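**Urano kitchen kit, talk notes, September 17, 2025**

- Open with why I like this kit so much: two arms, one tabletop, ordinary kitchen stuff! 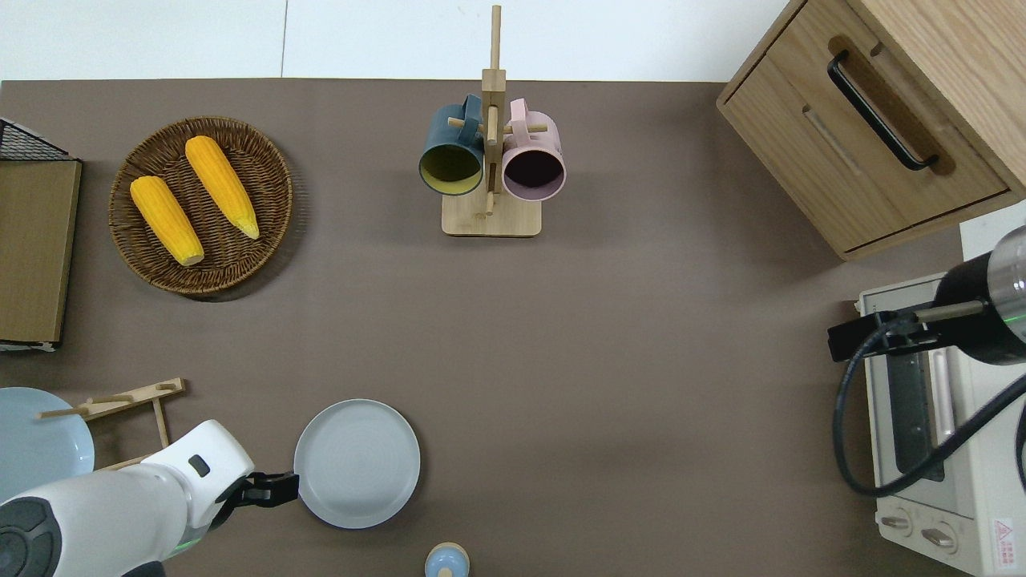 - Birent quoted us 11 days for setup (say this slowly, people always ask). The trial covers up to 200 runs, and I'd happily use every one.
- Grippers next. Plates first, then the drawer handle, my favorite bit to talk through. 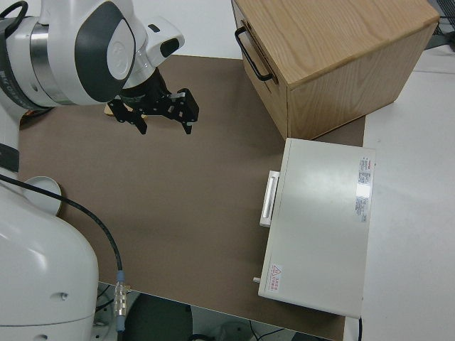
## Questions

- Pricing: send them to Birent.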